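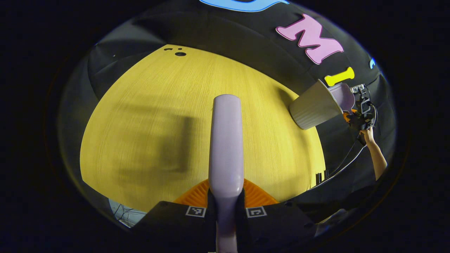 2. La mesa y el panel de letras

Informe de proyecto, asignatura de Taller de espacios. Autora: Renu Rajput. Grupo Usar.

Nos tocó la esquina de lectura de Cliltside, la ludoteca del barrio. La idea: una mesa clara y un fondo negro con letras de colores, para que los peques las miren mientras trabajan. Presupuesto total 125 euros, gastamos casi todo en agosto.

Mesa. De madera amarilla, veta fina y recta. No la barnizamos otra vez, no daba tiempo. Tiene tres agujeros pequeños cerca del borde de arriba, uno mayor y dos más chicos al lado. Gautam quería taparlos con masilla, yo no. Se quedan. Lo votamos y ganó dejarlos por 2 a 1 (Nistetti se abstuvo).

Fondo. Negro mate era el plan, pero coge algo de brillo por la izquierda. Las letras van pegadas encima, hay una M rosa grande con reborde blanco fino, algo inclinada, y una pieza amarilla con forma de hueso que puede pasar por una I. También hay azul, arriba y más a la derecha. Probamos primero con cinta de doble cara y se caian. Después cola en barra, peor. Al final pegamento de contacto, 14 minutos de espera por pieza.

Problemas

La luz. Sobre la mesa cae una sombra ancha, hacia la izquierda, de borde blando. Para leer ahí molesta. Propuesta: mover la lámpara o poner otra, falta preguntar en Cliltside si hay enchufe.

La M torcida. Unos dicen que da gracia, otros que parece un error. Pendiente.

El contraste sí funciona, amarillo contra negro se distingue bien desde la puerta, lo comprobamos los cuatro.

Reparto del trabajo

Gautam: medidas y limpieza de la mesa. Nistetti: plantillas de las letras. Yo: pegado, fotos y este texto. Usar (el que da nombre al grupo, larga historia): compras y tickets.

Falta por entregar

Plano a escala, la tabla de gastos corregida (hay un tiket repetido) y la encuesta a las familias, que pasamos por la tarde y todavía no hemos contado.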